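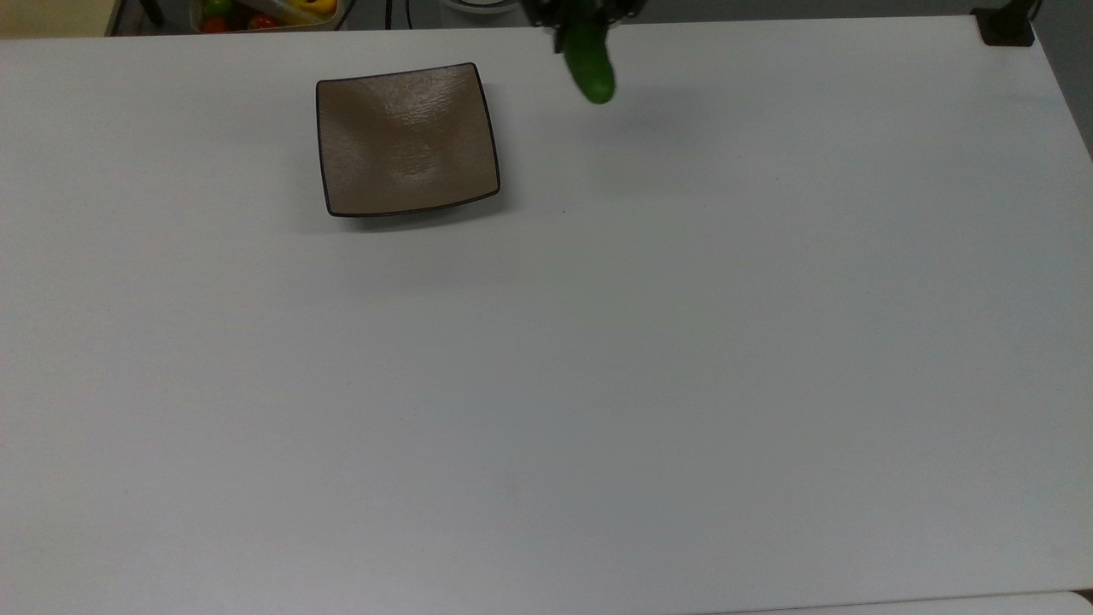
My arms are sore in a place I didn't know arms could be sore, right in the meat of the forearm below the elbow, and I got it from moving vegetables a few inches at a time. I have been at this since the first week of February and I'm only now finding the time to write about it, so if you came for the sourdough posts, I'm sorry, they'll be back!

For anybody who missed the last update, I've been working part-time at Wovmont, the little robotics outfit on the second floor over the tile showroom. My title is "demonstrator," and my mother has stopped trying to explain it to her friends. What I do is show a robot arm how to do a job by doing the job through it. I hold a pair of controllers, the arm moves when I move, and every bit of it gets recorded so the software people can train on it later. We call one run-through an episode, and my goal for a shift is 35 good ones. On my first Tuesday I got 38 and was very proud of myself, until Wubit sat down with me and we threw out more than half.

The task we're on right now is called "produce to dish," and it's every bit as glamorous as it sounds. There's a container of vegetables at the far side of the table and a square brown dish with a dark rim closer in. You pick up the thing you've been told to pick up, you carry it over, you set it down in the dish, you let go, you back away. Then you reset everything and do it again with the dish turned a little differently, or slid over a few inches, so the robot doesn't decide that the dish lives in one place forever.

I thought the tomatoes would be the hard ones. I had this picture in my head of sauce all over that nice white table. But a tomato is round and it mostly looks the same from any side, so you come down over the middle and close slowly and you're fine. Bell peppers are a bit lopsided but they have those shoulders to grab. Cucumbers are where I lost a good part of my confidence. A cucumber has a direction. If you take it too near the end it swings, and if you take it at a slant it stays at a slant the entire trip over, and then you have to decide at the dish whether you're going to lay it down tidily or just lower it until the bottom end touches and let it tip over.

I was a tipper. I'll admit it. It got the cucumber into the dish and I counted that as a job well done. Wubit Adugna, who trained me and has more patience than any person I've worked with, watched a handful of mine back and asked, very kindly, whether that was how I put a cucumber down at home. Well, no! At home I turn my wrist. I'd been so busy thinking about the controllers that I had quit using my wrist at all, and everything the robot was going to learn from me was going to come out stiff-wristed too.

So I practiced turning. The trick, for me, was to start the turn early, while the cucumber is still up in the air and well off to the side of the dish, and let it finish on the way over. If I waited until I was right on top of the dish I'd stop, think, turn, stop again, and then go down. Those pauses all end up in the recording. Wubit says a model trained on a hesitating person will hesitate, and it won't even have the excuse of being nervous.

The other thing I had to learn was to leave my mistakes alone in the right way. If I miss a grab, I'm allowed to go back and get it, and those are good episodes to keep, as long as I recover like a sensible person. What I'm not supposed to do is fuss. I'm a fusser by nature (ask anyone who has seen me set a table) and I would get the cucumber into the dish and then give it a little nudge to line it up with the side. There's no nudge in the instructions. Rhys Bright, who looks after the data, found a whole afternoon of my nudges and put a sticky note on my monitor that said LET IT BE CROOKED. I've kept it.

I do like the work, sore forearm and all. Around four o'clock the building gets quiet and I fall into a rhythm with it — reach, close, lift, turn, lower, open — and I notice things about my own hands that I never had reason to notice before. Last night I was making a salad and caught myself slowing down before I set the cucumber on the board, with my elbow tucked in the way Wubit showed me. My husband asked if I was feeling all right.

Next week we start on two items in the same dish, in whatever order the instruction card says. I've been told the yellow pepper goes in first on most of the cards. I plan to ice my arm over the weekend and bring a better cushion for the chair.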